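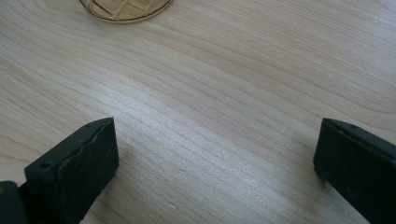
Pale wooden tops mark more from what is stood on them than from what is spilt on them. A splash gets wiped up at once, but a wet base left in place holds a thin ring of water against the finish, and the finish turns cloudy. The quickest check is to look along the surface at a low angle with a light behind it. On a blond top like this one the reflected light runs across the middle as a soft band, with the grain going silvery inside it. A dull ring or a patch of dried soap breaks up that band and can be found long before it is noticeable from overhead. Amber glass with a cut pattern is worth lifting during the check, as the grain only shows through it faintly and so will any ring.

Cleaning the top

Use a cotton cloth wrung out until no water drips from it when squeezed hard. Wipe with the grain, then dry with a second cloth in the same direction. Washing-up liquid is strong enough: 2 drops in a bowl of warm water. Do not use cream cleaner, scouring pads or anything containing bleach. Wax polish should be kept off lacquered tops, where it smears and collects dust.

If the finish is unknown, put one drop of water on the underside or in a back corner and leave it for ten minutes. On lacquer it stays as a bead. On oil it flattens slowly. On bare wood it soaks in and darkens, and that top should be oiled before it goes back into use.

White rings

A white ring is moisture in the finish. Leave it overnight first, as many fade without treatment. If it remains, lay a dry tea towel over it and pass a warm iron across with no steam, lifting the cloth every few seconds to look. A black ring has reached the wood itself and will need sanding.

Cut and faceted glass

Limescale settles in the grooves of patterned glass and makes the whole piece look grey. A sponge rides over the high points and leaves the grooves alone. An old toothbrush reaches them.

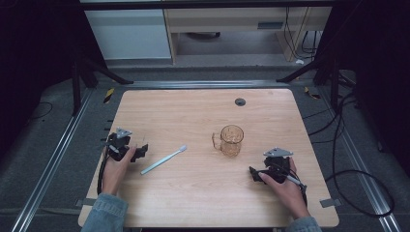

Amber glass mug and light blue toothbrush on the table.

Mix equal parts white vinegar and warm water. Stand the mug in it for twenty minutes, then brush along each groove, turning the mug so that the bristles meet the pattern from both directions. Brush the join between handle and body separately, top and bottom. Rinse in warm water and drain upside down on a folded towel. Avoid sudden changes of temperature with old or thick glass.

Soft bristles are best. A worn brush is fine, but once the bristles have splayed flat they no longer reach the bottom of a groove. Keep the cleaning brush out of the bathroom. Tie a piece of string round the handle to mark it.

Grommet holes

Where a table has a cable hole near the back, the cut edge inside is often left unsealed. Water running into it swells the wood. Wipe towards the front of the table, never towards the hole, and go round the rim with a dry cloth afterwards. Crumbs come out with a dry brush or the narrow nozzle of a vacuum cleaner.

Correction from Imogen Horrocks: the iron method should not be used on shellac, which softens with heat. Test with a dab of methylated spirit in a hidden spot. If it goes tacky, leave the ring alone and ask a polisher.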